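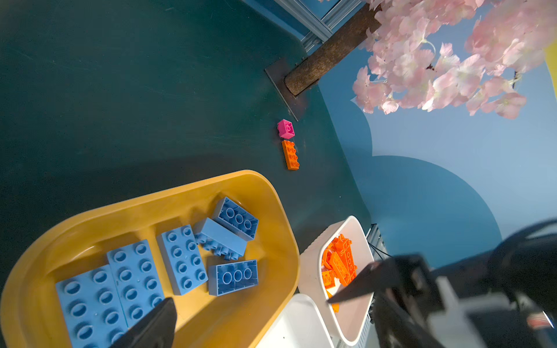 Got the right arm back on its plate Friday night and I'm so happy with how it's running! For anyone setting up the brick sorting cell from scratch, do the wrist camera first and leave the fixed one until later. I aim mine so both fingertips stay in view with the blue bricks in the yellow tray under one and the white basket of orange bricks under the other, and then a bent finger shows up right away.

Volker Seidel wrote:
> Swapped the gripper motor on our Bano and now the right
> arm closes a hair to one side. Rezaul says rerun the zero,
> I say it's the finger screws. Also, how much slack do you
> leave in the wrist cable?

Volker, I'd try the screws first, then rerun the zero anyway (it takes 13 minutes, go get coffee). Ours did the same thing after the last motor swap, and one finger was seated crooked. Snug both, close the gripper on a square brick, then tighten.

On the cable, leave more than looks right! A big lazy loop out past the elbow housing, and a small one at the wrist. We clipped ours short in July and lost a connector after 200 cycles. With the long loop we're at 423 and still going.
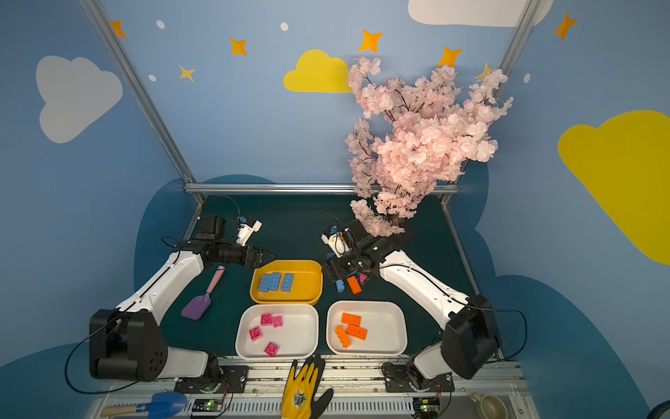 Both arms on their plates, cable loops out to the sides.

Last thing, check the plate bolts again after the first 40 cycles. I'll be at the bench Saturday if you want to call.

Shona Ngata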